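Unit 5: Plastic food containers - choosing, handling and storing

Course notes for Household and Catering Skills, Idton Centre
Tutor: Lambros Vrettos

Read these notes before the practical. Bring them with you, along with a pencil and one container from home that has lost its lid. The lid exercise in the second half depends on everyone bringing one.

5.1 What we mean by a food container

In this unit a food container is a reusable plastic box or tub used to keep, carry or freeze food. Takeaway trays and yoghurt pots are left out. Many people do reuse them, but they are made thin and they were dealt with in the unit on packaging waste.

Most boxes sold for the kitchen are rectangular with rounded corners. Round tubs are easier to scrape out and easier to wash, but they waste shelf space. If you put round tubs side by side in a fridge there is a gap between every pair. Rectangular boxes sit flush. For a household fridge this may not matter much. For a shared fridge, or a small café with one undercounter unit, it decides how much you can keep.

Words used in the rest of the notes:

Base - the flat part the box stands on. Some bases have a shallow ridge so that they sit on the lid of the box below.
Wall - the side. Walls usually lean outwards a little so that empty boxes will nest.
Rim - the edge around the opening, normally thicker than the wall. The lid seals against it.
Draft - the amount the walls lean outwards. More draft means better nesting and less room inside.
Headspace - the gap left between the food and the lid.

5.2 Clear, translucent and solid colours

A clear box lets you read the contents from across the room. A translucent one lets light through but blurs what is inside, so you can tell that something is there and guess at how full it is. A solid-coloured box tells you nothing without a label.

Colour in the rim is useful for sorting. At the Drerau kitchen, where second-year students do their placement, green rims are used for salad and washed vegetables, and plain ones for cooked food. You don't have to copy their system. Any system will do if everyone who opens the fridge knows it and it is written on the door.

Be careful when judging the colour of the plastic itself. A strongly coloured rim can tint a translucent wall, and the base can look as though it has a colour of its own when light passes through it. Students often write "stained" on the inspection sheet when the box is perfectly clean. Put it on a white surface, look into it from above, and then turn it round before you write anything down. 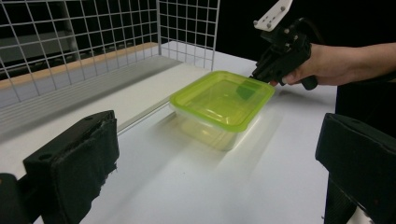
Fig. 5.2 Translucent container with a lime-green rim, on a white tabletop. Note the greenish tint in the walls.

Compare the near edge of the rim in Fig. 5.2, where the highlights are, with the walls under it. A glossy rim shows marks more readily than a wall does. When you inspect a box of your own, tilt it so that the light runs along the rim and look for breaks in the shine. A break is often a knife nick, a crack or dried food. Run a fingertip along it to find out which.

5.3 Handling

Lift a full box with both hands, one on each long side, fingers under the base if you can get them there. Lifting by the rim is fine for an empty box. With a full one the walls bow outwards, the lid can spring at one corner, and soup goes down your apron.

Do not hook a full box towards you by one corner. The pull is all on one side, so the box swings round as it comes and may catch whatever stands next to it. Move the box in front, then reach in properly.

Set boxes down flat. Dropping one end first sends liquid up the far wall and into the lid seal, and after that the seal will not grip until it has been wiped.

5.4 Filling

Cool cooked food before you put the lid on. Shallow boxes cool faster than deep ones, so split a large batch between two boxes if you have them. Leave headspace in anything that is going in the freezer. Liquids need more than solids. A finger's width is enough for stew; leave two for stock.

Wipe the rim with a clean cloth before closing. Press the lid down at the corners first and then along the sides. If one corner lifts as you press the opposite one, the lid belongs to another box.

Label every box with the contents and the day it was made. Put the label on the wall at the front. Labels on lids get separated from the food they describe, and in a stack you can't read them anyway.

5.5 Washing and drying

Rinse in cool water first if the box has held egg, milk or flour. Hot water sets these on the plastic. Then wash in hot water with washing-up liquid and a soft cloth or brush. Scourers scratch the inside, and scratches hold grease.

The underside of the rim is the part most often missed. On many boxes the lip is hollow beneath and collects water and crumbs. Use a narrow brush, go all the way round, and shake the box out over the sink.

For tomato or curry stains, wash as normal and leave the box to dry in daylight on a windowsill. This fades a stain but may not clear it. Staining alone is no reason to throw a box out. Smell is different - a box that still smells after two washes should be kept for dry goods or moved out of the kitchen.

Dry upside down with one edge propped up so that air gets in. Boxes that are nested while damp stick together and turn musty. Store lids separately, standing on edge in a rack or an old magazine file.

5.6 When to retire a box

Take a container out of food use if it has:

a crack anywhere, including a hairline crack at a corner
a rim that is chipped or warped so the lid won't seat
a sticky or chalky surface that washing does not remove
a rough patch inside where it has been overheated

Boxes retired from food can hold pegs, screws, seed packets or crayons. Mark them clearly on two sides so that they don't drift back into the kitchen.

5.7 Practical

Work in pairs. Each pair has one bench and one set of boxes. The sets are numbered and come from store cupboard 181, and they go back there at the end.

1. Sort your set by shape and then by size.
2. Match lids to boxes. Put anything left over on the tray by the door.
3. Inspect each box against the list in 5.6 and fill in the sheet. Write what you find and where (for example "nick, rim, short side").
4. Fill one box with water to the height you would use for stock. Close it, wipe the outside, turn it over above the sink and hold it there. Record whether it leaks and at which corner.
5. Wash, dry and nest the set.

The Skuka boxes have a stiffer lid than the Chatzigeorgiou ones and need more pressure at the corners. Don't record a Skuka as leaking until your partner has closed it as well and tried again.

5.8 For the workbook

Draw the inside of your fridge at home, shelf by shelf, with the containers to scale as nearly as you can. Mark which are round and which are rectangular. On a second drawing, show how you would rearrange them, and say in a few lines what you would have to buy or get rid of to do it. Hand both in with the inspection sheet before the end of September. Sheets without a bench number will be returned.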